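Bridivmont Shared Workshop
Inspection checklist: Plornoston hand-held gripper pair, garment handling at bedside
Date: 27 Mar 2026
Build: Humarus fingers, yellow, rev 2

1. Housing screws seated, heads undamaged — PASS. Torque marks still to be added.
2. Finger gap parallel at rest — PASS. Check again after 20 full closures.
3. Finger slots free of burrs — PASS after filing. Burrs catch on knitwear.
4. Label readable on plate — PASS. Reprint if a corner lifts.
5. Trigger return, both units — COMMENT. Second unit returns slower. Clean the pivot, retest.
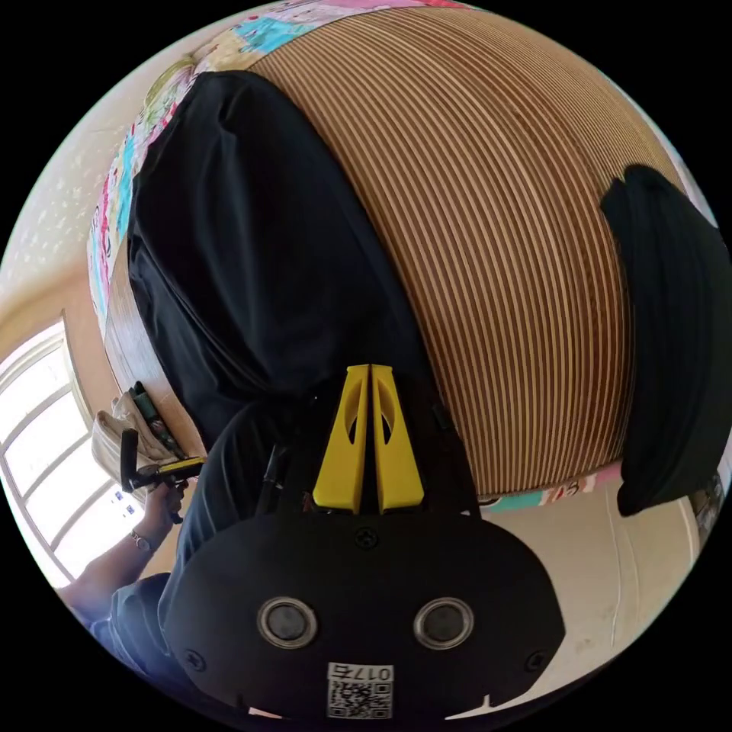
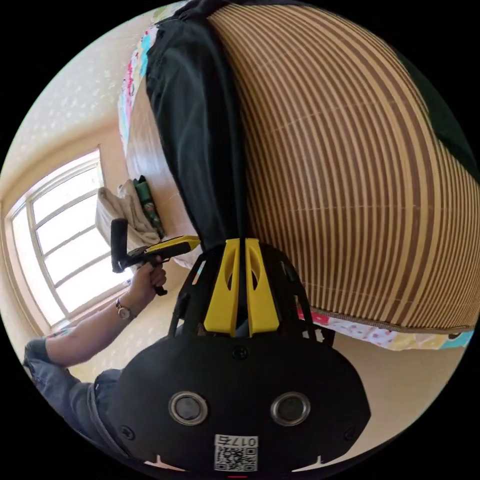
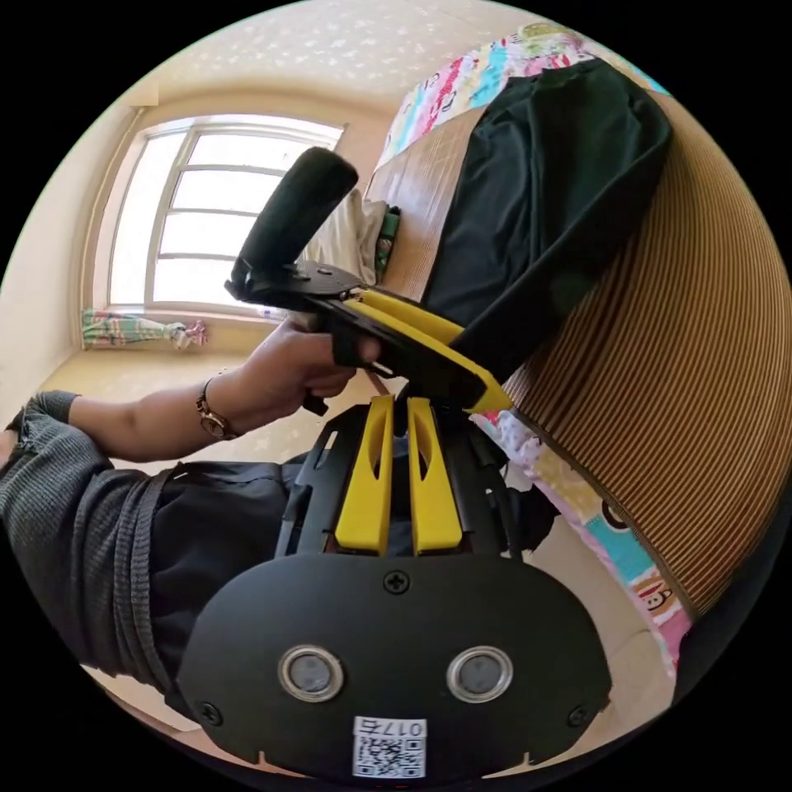
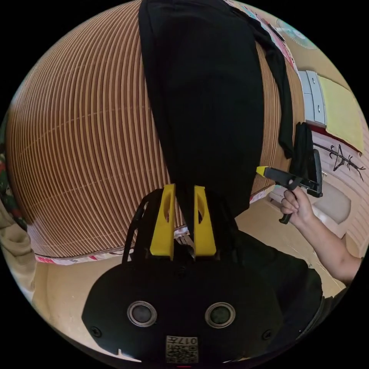
Black cloth on the striped mat, two grippers in use.

6. Pinch test, single layer of cloth — PASS. No snagged threads after 30 cycles.
7. Pinch test, folded cloth — COMMENT. Slips at low grip force. Try the Aoki rubber pads.
8. Wrist clearance — COMMENT. Operators wearing a watch or bracelet to take it off before the next run.
9. Floor clear where the operator sits — PASS.
10. Battery pack at 85 percent or higher before start — FAIL. Charger left at the other bench. Charge and sign again.

Open items: 5, 7, 8, 10. Do not hand out the pair until item 10 is closed. Next full inspection in October, or after any change of fingers.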